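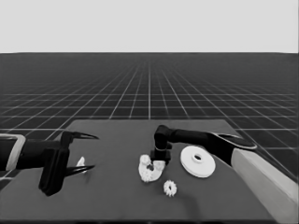 Good evening, and thank you for coming on a Wednesday. My subject tonight is the film Stukine, and the question of how a small comedy for families can be made almost without locations. If you have seen the film you remember the kitchen, the school and the lake. None of them existed. Before any set was painted, the director and the designer worked for months on plans and sketches. I find this useful to keep in mind when we look at the finished scenes.

(Wait for the lights. Then slide 2.)

Some background, quickly. Stukine was produced by Saarinen, a company which at that time made mainly advertisements. It was their first long film. The story is simple. A boy finds out that his grandfather, a retired ferry captain, is one day younger every morning, and he must decide if he will tell the family. It opened in November, in 10 cinemas, and the reviews were mixed. One paper called it sweet and slow. I agree with both words, but for me the second is not a complaint.

Clip one, the breakfast. Please watch the grandfather's hands. He butters the bread in the same way in all three breakfasts, but each time the camera is a little lower. By the third breakfast we look at him from the height of the boy. There is no dialogue about this and no music.

(Play clip. It is nearly 3 minutes. Do not talk over it.)

Now the money question, because somebody always asks. The film has 204 shots with a digital background. For a company of this size it is a lot. The work was shared with Drutine, who did the water, and the water is in my opinion the weakest part. In the lake scene it moves too evenly -- you will see it in clip two. The actors save the scene. They were standing on a dry platform and they still shiver in a believable way.

(Play clip two. If the sound is too loud again, ask at the back.)

The ending was changed late. In the first version the grandfather disappears and the boy rows home alone. The test audience in Cureck did not like it, and the children there were upset. The new ending, with the birthday cake, was filmed in two days. Many critics called it a compromise. I thought so too when I first saw it. Today I am less sure, and I would like to hear your opinion after the break.

(Slide 10, then questions. Leave the poster on the screen.)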